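Treltutum 양팔 원격조작 시연 데이터

README 겸 데이터 카드. 최종 정리는 2월 배포판 기준입니다. 이전 배포판을 받아 둔 분은 아래 "바뀐 점"을 먼저 읽어 주세요.

개요

Treltutum은 탁상형 양팔 로봇을 사람이 원격으로 조작해 모은 시연 데이터입니다. 책상 위 물건을 집고, 옮기고, 한 팔에서 다른 팔로 넘기는 작업을 다룹니다. 수집은 Troserdale 작업실 한 곳에서 했고, 조작용 소프트웨어는 Tratard를 썼습니다. 모방학습 정책의 학습과 평가를 염두에 두고 만들었지만, 조작자 간 차이를 보는 연구에도 쓸 수 있도록 조작자 번호를 남겨 두었습니다.

규모

전체 에피소드 3,440개
작업 종류 61개
평가용으로 따로 떼어 둔 에피소드 500개
실패 또는 중도 포기로 표시된 에피소드 898개

평가용 500개는 전체 3,440개 안에 포함되어 있습니다. 실패 에피소드는 지우지 않았습니다. 학습에서 빼려면 메타데이터의 outcome 값이 success인 것만 고르면 됩니다. 평가용 에피소드에도 실패가 섞여 있으니 성공률의 기준선으로 바로 쓰지 마세요.

수집 방법

조작자는 로봇 팔과 관절 배치가 같은 소형 리더 팔 두 개를 양손으로 잡고 움직입니다. 로봇 쪽 팔은 리더 팔의 관절 각도를 그대로 따라갑니다. 그리퍼는 리더 팔 손잡이의 방아쇠로 여닫습니다. 힘 피드백은 없습니다. 접촉 여부는 눈으로 보고 판단해야 하고, 이 때문에 얇은 물건을 집는 에피소드에서는 접근 속도가 눈에 띄게 느려집니다.

손으로 직접 팔을 잡고 끌어서 가르친 에피소드도 소수 있습니다. mode 값이 kinesthetic으로 되어 있으며, 카메라에 조작자의 손이 들어가므로 영상 기반 학습에는 권하지 않습니다. 나머지는 모두 teleop입니다.

한 에피소드는 다음 순서로 진행됩니다. 조작자가 작업 지시문을 읽고, 물건을 배치하고, 두 팔을 대기 자세로 보낸 뒤 발판을 밟아 기록을 시작합니다. 작업이 끝나면 팔을 다시 대기 자세로 돌리고 발판을 한 번 더 밟습니다. 결과 표시는 조작자가 바로 입력하고, 나중에 다른 사람이 영상을 보고 한 번 더 확인합니다. 두 사람의 판단이 다르면 outcome에 disputed가 들어갑니다.

물건과 배치

물건은 사무실 책상에서 흔히 보는 것과 인형류를 섞었습니다. 단단한 것과 물렁한 것, 가벼운 것과 그리퍼로 들 수 없는 것이 한 장면에 같이 놓이는 경우가 많습니다. 노트북은 닫은 상태로 두며, 밀거나 피해 가는 대상으로만 쓰고 들어 올리는 작업은 없습니다. 마우스는 무선 제품만 썼습니다. 물건의 시작 위치는 격자에 맞추지 않고 조작자가 임의로 정했습니다.

갈색 상판 위에 초록색 공룡 인형, 흰색 마우스, 닫힌 은색 노트북을 둔 배치입니다. 마우스는 두 그리퍼 사이에 있습니다.
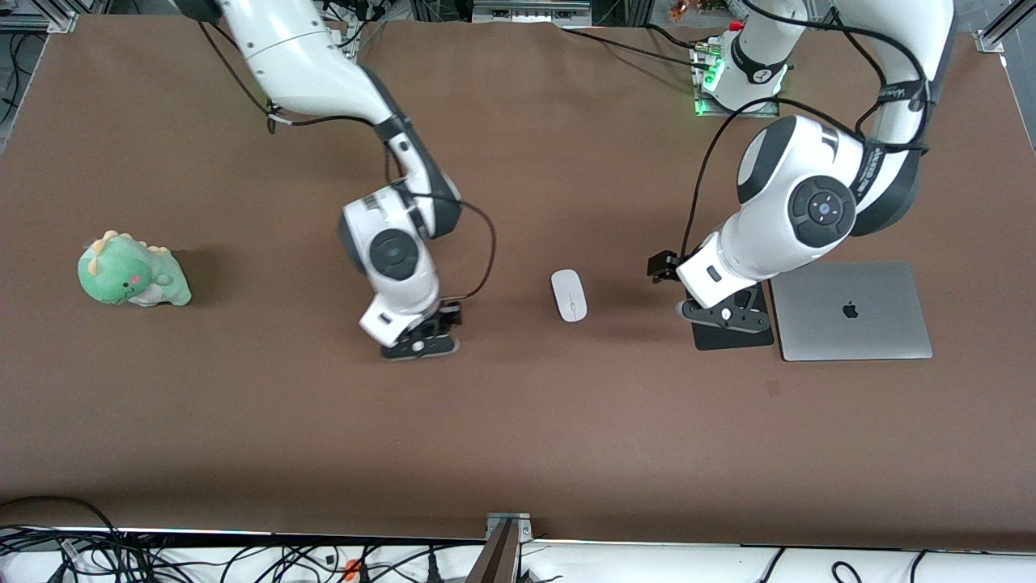
Karthikeyan Nadar는 첫 배포판을 써 본 뒤, 마우스처럼 낮고 매끈한 물건에서는 그리퍼 열림 폭만으로 집었는지 놓쳤는지 구분이 안 된다고 알려 왔습니다. 그리퍼 모터 전류를 같이 넣어 달라는 요청도 있었습니다. 이번 배포판부터 gripper_current 항목이 들어갑니다. 다만 초기에 수집한 에피소드에는 전류 기록이 없어 해당 값이 비어 있습니다. 0으로 채우지 않았으니 읽을 때 빈 값을 처리해 주세요.

팔 이름에 관한 주의

left와 right는 로봇 기준입니다. 고정 카메라 영상에서는 로봇의 오른팔이 화면 왼쪽에, 왼팔이 화면 오른쪽에 나옵니다. 영상을 좌우 반전해 증강할 때는 관절 값과 지시문의 좌우도 함께 바꿔야 합니다. 지시문에 나오는 "왼쪽", "오른쪽"도 전부 로봇 기준으로 통일했습니다.

파일 구성

에피소드마다 폴더가 하나씩 있습니다.

states: 양팔 관절 각도, 그리퍼 열림 폭, gripper_current
actions: 리더 팔에서 들어온 목표 관절 각도
video: 고정 카메라 영상
meta: 작업 번호, 지시문, 조작자 번호, mode, outcome, 메모

states와 actions는 같은 시각 기준으로 기록되지만 길이가 한 칸 다를 수 있습니다. 마지막 action에 대응하는 state가 저장되기 전에 기록이 끝난 경우입니다. 읽기 스크립트는 짧은 쪽에 맞춰 자릅니다.

지시문은 한국어가 원문이고 영어는 번역입니다. 뜻이 어긋나 보이면 한국어를 따르세요. 메모는 조작자가 쓴 그대로이며 오탈자를 고치지 않았습니다.

바뀐 점

gripper_current 추가
disputed 표시 추가 (이전에는 조작자의 판단만 기록)
Begović 보정 절차로 카메라 외부 파라미터를 다시 계산
중복 저장된 에피소드 삭제, 번호는 당기지 않음

번호를 당기지 않았기 때문에 폴더 번호가 중간중간 비어 있습니다. 파일이 빠진 것이 아닙니다.

알려진 문제

리더 팔과 로봇 팔 사이에 지연이 있습니다. 빠르게 움직이는 구간에서는 actions와 states의 차이가 커지므로, 관절 각도를 목표로 학습할지 실제 값으로 학습할지 먼저 정하는 것이 좋습니다.

팔이 물건을 가리는 구간이 많습니다. 특히 한 팔에서 다른 팔로 넘기는 작업은 고정 카메라만으로 접촉 순간이 보이지 않을 때가 있습니다.

조작자별 에피소드 수가 고르지 않습니다. 학습과 평가를 직접 다시 나눌 때는 조작자 번호를 확인하세요. 배포판의 평가용 분할은 작업 종류를 기준으로 나눈 것이고 조작자는 고려하지 않았습니다.

인형을 집는 작업은 성공 기준이 느슨합니다. 목표 구역에 일부라도 걸치면 success로 처리했고, 넘어져 있어도 상관하지 않았습니다. 마우스는 전체가 구역 안에 들어와야 합니다.

사용 조건

연구와 교육 목적으로 자유롭게 쓸 수 있습니다. 재배포할 때는 이 문서를 같이 넣어 주세요. 영상에서 물건의 상표가 보이는 경우가 있으나 해당 회사와는 관계가 없습니다.

문의

데이터 관리는 Ayanda Engelbrecht가 맡고 있습니다. 깨진 에피소드를 발견하면 폴더 번호와 증상을 저장소 이슈에 적어 주세요. 이슈는 매주 수요일에 모아서 확인합니다.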